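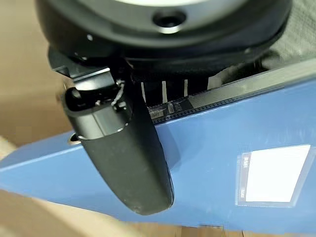

검은색을 좋아하게 된 것은 꽤 나이를 먹고 나서의 일이다. 어릴 적 내 크레파스 통에서 검정은 언제나 제일 길게 남아 있었고, 어쩌다 쓰더라도 머리카락과 눈동자를 칠하고 나면 얼른 제자리에 꽂아 두곤 했다. 그러다 집을 고치면서 검정을 가까이 두고 보게 되었는데, 그제야 이 색이 빛을 참 잘 받는다는 걸 알았다. 둥글게 굽은 무광 검정의 가장자리에는 부드러운 빛이 길게 따라 돌고, 그 한가운데 가느다란 은빛 테라도 하나 둘려 있으면 테 아래쪽이 초승달처럼 환해진다. 흰 물건에서라면 그냥 지나쳤을 빛이다. 그 뒤로 나는 남의 집에 가면 검은 물건부터 찾아보는 사람이 되었다.

우리 집 현관문을 검게 칠하기로 한 건 유월이었다. 식구들은 다들 한마디씩 했다. 여름에 덥지 않겠느냐, 집이 좁아 보이지 않겠느냐, 하필이면 왜 그 색이냐. 나도 딱 부러지게 대답하지는 못했다. 다만 오래전 완도브(Wandov)라는 작은 항구 마을에서 한 철을 지낸 적이 있는데, 그 마을의 문들이 죄다 검은색이었다. 배에 바르고 남은 칠을 문에도 발랐다고 들었다. 소금기에 바래서 어떤 문은 남빛이 돌고 어떤 문은 갈색이 돌았는데, 아침 여섯 시쯤 해가 낮게 들어오면 골목의 문들이 저마다 다른 색으로 보였다. 그 골목이 내내 마음에 남아 있었던 모양이다.

페인트 가게 반디스에 가서 검정 한 통 주세요, 했더니 주인이 웃으면서 색 견본첩을 펴 주었다. 검정만 42가지였다. 나는 그 자리에서 점심때를 놓쳤다. 푸른 기가 도는 것, 붉은 기가 도는 것, 숯처럼 마른 것, 젖은 돌 같은 것. 이름들도 제각각이라 밤바다니 감초니 하는 말을 따라 읽다 보면 배가 고파지기도 했다가 어쩐지 쓸쓸해지기도 했다. 결국 고른 것은 브루르키크(Brurkik)에서 나온, 초록이 아주 조금 섞인 검정이었다. 주인 말로는 찾는 사람이 별로 없다는데, 그 말을 들으니 더 마음이 갔다.

검정은 칠하기 어려운 색이다. 붓 자국이 다 보이고 먼지 한 톨도 숨겨 주지 않는다. 첫 번째 칠은 이틀 만에 사포로 다시 갈아 냈다. 급한 마음에 아침 이슬이 마르기도 전에 시작한 탓이었다. 두 번째에는 밑칠부터 다시 하고, 문짝을 떼어 눕혀 놓고, 얇게 바르고 말리고 또 얇게 발랐다. 말리는 동안에는 마당에 앉아 수박을 먹었다. 무광으로 할지 반광으로 할지도 오래 망설였는데, 볕이 바로 드는 문이라면 무광을 권하고 싶다. 반광은 칠한 직후에는 근사해도 손자국이 남으면 하루에도 몇 번씩 행주를 들게 된다. 손잡이 둘레만 반광으로 한 번 더 바르는 방법도 있다는데 나는 거기까지는 엄두를 못 냈다.

문을 달고 나니 뜻밖에도 마당이 달라 보였다. 문 옆에 있던 수국이 갑자기 제 색을 찾은 것처럼 선명해졌고, 늘 칙칙하다고 생각했던 벽돌도 따뜻한 주황빛이었다. 먹으로 그린 그림에서 여백이 더 환해 보이는 것과 비슷한 이치일까. 그러고 보면 할머니 댁의 무쇠솥도 그랬다. 22년을 쓴 그 솥은 뚜껑을 열면 밥이 유난히 하얘 보여서, 나는 한참 동안 할머니가 특별한 쌀을 쓰시는 줄로만 알았다. 솥은 지금 우리 집 부엌에 있다. 기름을 먹여 가며 쓰고 있는데 할머니처럼 반들반들하게 길들이려면 아직 멀었다.

옷장 이야기도 빼놓을 수가 없다. 검은 옷을 오래 입어 본 분이라면 아시겠지만, 검정은 빨래를 거듭하면서 서로 조금씩 달라진다. 같은 날 산 검은 바지와 검은 윗도리가 이듬해 봄이면 남남이 되어 있다. 예전에는 그게 싫어서 염색약을 사다가 대야에 몽땅 담근 적도 있다. (대야도 검어지고 내 손톱도 검어졌다.) 요즘은 그냥 둔다. 찬물에 뒤집어서 빨고 그늘에 널고, 바랜 것은 바랜 것끼리 입는다. 색이 빠진 면 윗도리에는 새 옷에 없는 부드러운 잿빛이 있어서 얼굴에 가까이 대기에는 오히려 편하다.

집에 검정을 들이고 싶은데 겁이 난다는 분들께는 작은 것부터 권한다. 액자 테두리, 찻잔, 스탠드의 목 같은 것. 창가에 하나 놓고 아침과 저녁에 한 번씩 들여다보시면 좋겠다. 나는 오후 네 시의 검정을 제일 좋아한다. 해가 비스듬히 들면서 둥근 것은 둥근 대로, 모난 것은 모난 대로 가장자리가 살아난다. 벽 한 면을 통째로 칠하는 일은 그렇게 한 계절쯤 지내 본 다음에 생각해도 늦지 않다.

남은 페인트는 반 통쯤 된다. 뚜껑을 꼭 닫아 창고 선반에 올려 두었는데, 얼마 전부터 우체통이 자꾸 눈에 들어온다. 지금은 빨간색이고, 식구들은 아직 모른다.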